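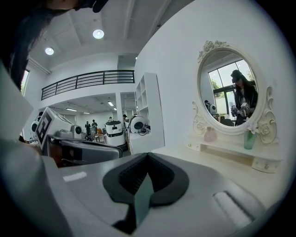

Work on the inclusive sports program at the Sakimbridge hall continued through November under the Murnutel grant. The main room, a bright white open space, now holds 2 adapted sessions a week, one for boccia and one for seated volleyball. Registered players rose from 30 to 40 over the reporting period, and the waiting list for boccia is closed until spring.

Equipment: the boccia ramps from Lulent were delivered and are in use. Two sports wheelchairs are still on order. Eglītis has confirmed the frame sizes but not a ship date.

Access: the side entrance ramp passed inspection. The changing room door remains too narrow for the wider chairs — a quote for the work is attached.

Spending is within budget. We request that the unspent travel line be moved to coach training.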